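Acta de la cocina

La Casa Protunley se rige por un reglamento de 37 artículos, y el decimosexto trata del fregadero. Dispone que los dos senos se entreguen vacíos al cierre de cada jornada y que el residente saliente lo haga constar por escrito.

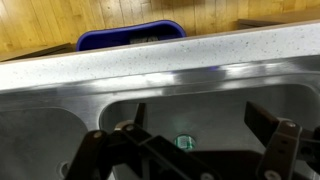 El 13/01/2024 correspondió el turno a la habitación 316. Quien la ocupaba llevaba once años en la casa y debía partir al día siguiente hacia Prosatholm. Redactó el acta de pie, apoyando el cuaderno en la encimera, con la letra apretada que la administración le había reprochado en dos ocasiones.

«Seno derecho: vacío. Grifo: cerrado.»

Al llegar al izquierdo, la pluma se detuvo. El reglamento preveía platos, cubiertos y ollas. De las latas no decía nada.

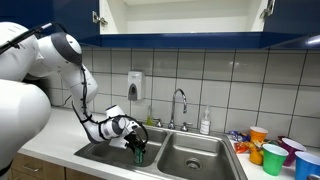
El fregadero de la Casa Protunley, con la lata verde en el seno izquierdo.

Consultó el anexo Drerow, que remitía al artículo decimosexto. Tras considerable reflexión, anotó: «Seno izquierdo: una lata, verde, en posición vertical. Se deja a criterio de la autoridad competente».

Firmó, apagó la luz del pasillo y subió a cerrar la maleta. La respuesta llegó a Prosatholm en septiembre, con sello y registro de salida 3.037. Se le concedía una prórroga para retirarla.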